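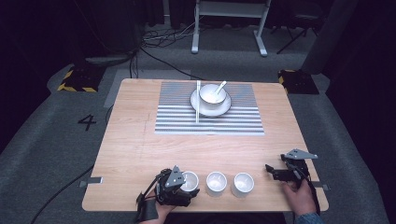
Table 4 at Turnimar's Claltham shop, with the place setting laid out and both hand grippers over it.

Table 4 is back in service at Turnimar, and I got to spend most of a morning there watching how they keep it that way. It reopened on 18th February after a full strip-down, and if you've followed my little updates on the Claltham shop you'll know this is the station that had everybody grumbling since September.

Quick catch-up for new readers. Table 4 is one of the stations where people do ordinary table chores by hand while holding a pair of grippers, and the recordings go on to the team teaching the robot arms in the next bay. Right now the chore is a place setting: striped mat, saucer, bowl, spoon, a chopstick, and small white cups to move across. It sounds easy. I tried it and spent an embarrassing amount of time chasing one cup!

What kept going wrong was drift. The table would creep a little on the carpet every time somebody leaned on it, and by the end of a shift the setting was nowhere near where the notes said it should be. Fulgencio Gallardo, the technician who looks after the station, got tired of nudging it back with his hip (his words) and asked for proper side brackets. They're on now, near the front corners, and he checks them for play at the start of each shift with a good firm shove from both sides. In the first 49 sessions after the refit he didn't have to square the table up once.

Then there's cable. Each gripper has its own lead, and the old habit was to let them fall wherever. Now the left one goes off the left side of the table and down to the carpet, well away from where the operator's wrist swings. Fulgencio runs it through his fingers from plug to gripper before anyone picks up the tool, feeling for kinks. He found one bad spot that way last month, close to the plug, and swapped the lead before lunch. I'd have walked right past it.

The grippers themselves get the most attention. They come off the table every 200 cycles, get wiped down, and have their screws checked with a small driver that lives in his shirt pocket and nowhere else. He opens and closes the jaws slowly a few times and listens. A dry pivot makes a faint tick, he says, and I'll have to take his word for it, as I heard nothing at all over the fans.

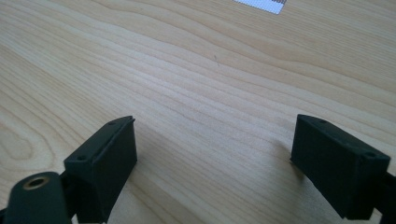 The fingertips are what he's fussiest about. The two flat inner faces have to meet evenly or the cups start to twist as they're lifted, so he sets the gripper down low over the bare wood, looks straight along the gap, and adjusts one side at a time. When a tip gets too worn to bring back he bolts on a new one from the drawer. The current design came from Escobar, the small outfit across the parking lot that does a lot of Turnimar's plastic parts, and each new tip gets a number and a line in the logbook. The longest-lived pair so far made it through 133 sessions. The shortest, well, somebody stepped on it.

He also wipes the tabletop between sessions, even for a crumb, and he's right to be picky. One of the earlier batches had to be redone over a smear of coffee, and he still sounds sore about it.

All this takes him 66 minutes a day, which he knows because the folks upstairs asked him to time it. They were hoping for less, I think. He'd like a bit more, mainly so he can do the cables at midday too. From what I could gather nobody has settled that one yet.

Next up is a second station getting the same treatment, brackets first and then the leads. Turnimar is also trying out a softer grip pad from Norkuner, and Fulgencio has a couple of samples on his bench that he's been squeezing between calls. He wants to run them on Table 4 before they go anywhere else. I've asked to come back for that, and I've asked for another go at the cups.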